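Pfister wrist kit on a two-arm table, worth the money?
Cobots and small cells > Kits and add-ons 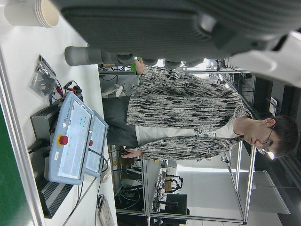

cellblock9
Posted April 11, 2026

Ok so we've had the Pfister wrist kit for 34 days now and I have to tell purchasing keep or return. Wrist camera, mount, cable, license for the grip tuning software. Dealer is Ukholm. Job is picking small molded parts off a table and handing them to a person, and back. Sounds easy. Two pendants side by side on the bench at the moment, pale screens, red stops on both, and the table fills up with cable fast, the red and black leads with clips never seem to leave. Coworker holds a small green piece near the gripper, we log the grab, next one.

Good: mount is stiff. Image is usable. Software found the part on the first morning with no help from me.

Bad: the cable. Comes out of the mount the wrong way for our arm and rubs at the elbow when the wrist goes past a half turn. Also the license is per arm. Ukholm did not mention that untill the invoice.

Anyone kept theirs? Anyone sent it back?

millrat_tom
Returned ours in February. Same cable problem, we re-routed it twice and still wore through the sleeve. Ukholm took it back without a fight, I'll give them that. Restock fee though. Read the sheet.

pinch_point
Cable is fixable. Right angle connector, cheap, turn it toward the arm body and clip it down in two spots. Been running like that on two arms and no wear that I can find. Wouldn't return a good camera over a connector.

millrat_tom
If I pay for a kit I want the kit to fit. A connector I have to go find myself is Pfister's job. Also your arm is the short one if I remember your other thread. Ours isnt.

pinch_point
Short one yes. Fair. Still think he should try it before boxing it up.

cellblock9
What connector, locking or push fit? Ours is the long arm so maybe I'm in tom's boat.

pinch_point
Locking. Push fit backed out on me the first week.

quietgripper
Question, is the image sideways on yours? Ours comes in a quarter turn off with the mount bolted on the way the manual shows it. People are lying on their side all day. Software doesn't care but my operators hate it for jogging.

cellblock9
Yes sideways. Didn't bother me much. There's a rotate setting in the viewer, third tab, but it only turns the live view. Saved clips stay as they came in.

quietgripper
Third tab. Been looking in the wrong place for weeks. Thanks

lowpayload
Saved clips staying sideways is a dealbreaker for us. We send clips to the customer for signoff. Nobody wants to tilt their head for a whole review. Cluva rotates on save. Just saying.

cellblock9
You have the Cluva one? How's the mount? Was on my shortlist but there was no stock.

lowpayload
Have it on one arm. Mount is worse, thinner plate, picks up shake when you move fast. Camera about the same to my eye. Software way simpler, which for us is good. No grip tuning at all, you set force by hand on the pendant and live with it. License covers the shop, not the arm. Waited 5 weeks for delivery.

millrat_tom
Thin plate is an understatement. I could see ours flex. We tried it after the Pfister went back and now we run neither, fixed camera overhead. Boring and it works.

pinch_point
Overhead doesn't see under the fingers. For hand to hand stuff you want the wrist view. Different job, tom.

millrat_tom
Different job, sure. But ask yourself if you really need the handing part. Half the cells I get called in to look at, a $20 chute would do it.

cellblock9
We need the handing part. Person inspects, robot sorts. No chute, parts scratch.

mx_harlow
How small are the parts? We got nothing but trouble under a certain size, the fingers hide the part completely right when the software wants to see it. Grip tuning then just guesses. Ours were black parts, which made it worse against dark fingers.

cellblock9
Small, finger and thumb size. Green ones go fine. The black ones I keep in a clear bag on the table and haven't pushed hard yet, now I'm worried lol. Gripper finger is gray so maybe a little contrast there.

mx_harlow
Push them before the return window closes. That's my whole advice. Green on a white table is the easy case, any camera does that. Run 148 picks of the black ones, that's what one full log file holds in the Pfister software, then look at the miss list. We did three files. Third one was ugly, room got darker in the afternoon.

pinch_point
Light matters a ton yes. Stick a ring light on. Pfister sells one but any will do.

lowpayload
And there we go, connector, ring light, license per arm. What is the kit at now? Price creeps.

pinch_point
Still less than one day of an integrator.

lowpayload
Depends on the integrator.

cellblock9
Did anyone do the Ukholm setup visit? It's an extra line on our quote, half a day. I skipped it.

quietgripper
We did. Guy was good, knew the arm, set the wrist offset in no time and showed us how to do it again after a crash. Would pay for it again. Most of the value was in the offset, manual chapter on that is terrible.

millrat_tom
Manual chapter on everything is terrible. Diagrams are from the older mount.

mx_harlow
We did not do the visit and I regret it, lost days on the offset. Everything landed a little left and I blamed the camera.

cellblock9
Ours lands a little left.

mx_harlow
Well there you go. Redo the offset before anything else. Pointed tool, small mark on the table, touch it from different wrist angles. The wizard asks for 3 poses, give it 5 if it lets you. Spread them out. And clear the table, I bumped a cup and then a pendant doing mine.

cellblock9
Table has a stack of paper cups on the corner, pendants, a keyboard, the works. Will clear it. Point taken

trishop_dan
Late but, we buy from Trisholm instead, same Pfister kit, and their bundle has the newer cable with the side exit. Different part number. Ask Ukholm to swap the cable before you go hunting for connectors. They may do it free if you say the word "wear".

millrat_tom
Wait there's a newer cable?? Would have been nice to know in February.

trishop_dan
Yeah it's not on the web page. Sticker on the bag has an extra letter at the end, B I think. Don't quote me on the letter.

pinch_point
Is it long enough for the long arm? The old one was tight.

trishop_dan
Long arm here, has slack. We tie it at the elbow and leave a loop at the wrist big enough to get a hand through.

lowpayload
Does Trisholm do the license any different?

trishop_dan
No, per arm, same as everyone. That comes from Pfister. We put it on one arm only and use the other arm dumb. Works if your second arm just holds stuff.

cellblock9
Ok that's an idea, our second arm could be the dumb one for now. Called Ukholm. They know about the B cable, sending one, no charge, wanted a photo of the rub mark first. Restock fee only kicks in if the license is activated, which ours is, so heads up to anyone else still deciding. Do your testing in trial mode!!

millrat_tom
That fee is what got us. Says nothing about it on the quote.

cellblock9
Redid the offset with five poses, table cleared. Left drift is gone on green. Black parts, first log file: 11 misses, most of them the part sitting flat and the fingers covering it. Not great not awful. Raised the approach height a little and going again tomorrow with a light on.

mx_harlow
That's better than our first one. What approach height?

cellblock9
Don't have it in front of me, will post with the second file. Leaning keep on one arm, no second license. Still want the saved clips rotated, sent Pfister a ticket for it.

lowpayload
I sent that same ticket last year. Good luck

quietgripper
Adding mine too. If they get enough maybe.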